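Section 4: Sealing the floor

OK, so you've cleaned everything, you've let it dry overnight (please tell me you let it dry overnight!), and now we get to the part I like best. I wrote this for the Hullex penetrating sealer because that's what I use at home. If you bought the Levchenko one, the steps are the same but check the waiting times on your own can.

1. Open the windows and put on gloves. The smell hangs around for a good while.

2. Shake the can, pour a little into a paint tray, and try it first in a corner behind a door. Leave the test patch for 20 minutes, wipe it off, and see whether you like the color. Some sealers darken the stone a bit and some don't.

3. Start at the far wall and work backward toward the way out. I once did it the other way and spent the evening in the pantry – not my best day.
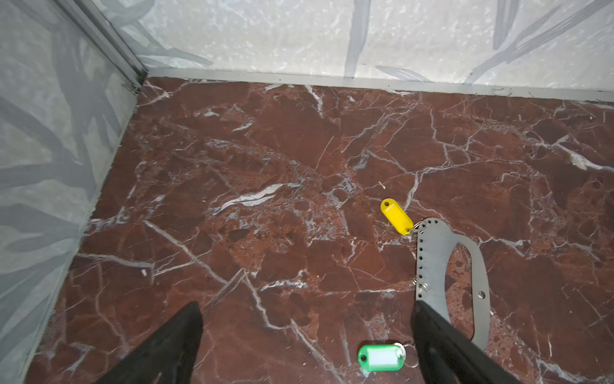
4. Spread the sealer with a flat lambswool pad, one strip at a time, overlapping each strip by a couple of inches. You want the surface evenly wet, no puddles.

5. Wait 12 minutes, then buff off whatever is still sitting on top with a clean cotton towel. Swap towels often. I go through almost 20 of them on a big kitchen.

6. Let it sit for two hours, then do the second coat the same way.

Note: Two coats is plenty for polished stone. My neighbor Petro Derkach put on a third "for luck" and had to strip the whole lot in September.

Caution: Keep sealer off painted trim and metal edging. If some gets on there, wipe it right away with a damp rag, and don't let it dry into a haze.

Caution: Oily rags can heat up in a pile. Lay them flat outside until they're stiff, then throw them out.

7. Stay off the floor until the next morning. Socks count as walking on it, and so do cats!

If you see cloudy streaks the next day, dab a bit of fresh sealer on them, rub for a few seconds and buff dry. That nearly always fixes mine. If it doesn't, skip ahead to Section 6, where I go through stripping and starting over.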